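Trellura Sets Equipment Plan for Handheld Gripper Stations 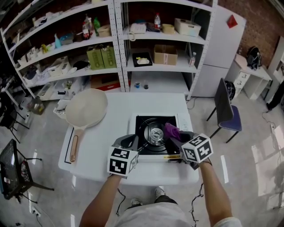 Release No. 23 | Oct 16, 2024

Trellura has approved an equipment plan covering six tabletop stations for household-task recording. Two will be installed in the first phase. The remaining four depend on a cost review in May.

Each station is budgeted as a single line item: one table, one pair of handheld grippers with marker cubes, cabling, shelving and a set of household props. Stove-cleaning work, in which a gripper holds a cloth at the burner of a portable gas stove, is the reference task for sizing the table and the storage behind it.

"Grippers are the smaller part of the cost," said Hsiu-ying Yang, purchasing manager. "Floor space, spare fingers and replacement cloths were missing from the earlier budget - they are in this one."

Andano will supply the grippers under a purchase agreement. Spare parts are priced separately and will be held on site. Prado will handle table layout and cable routing. Leasing was considered for the first phase and rejected on total cost.

The plan allows 378 hours of operator time for setup and training, charged to the equipment budget. Yung-ching Shih will manage acceptance testing.

Suppliers may request the specification from Tsung-han Tsao, Equipment Planning, Trellura.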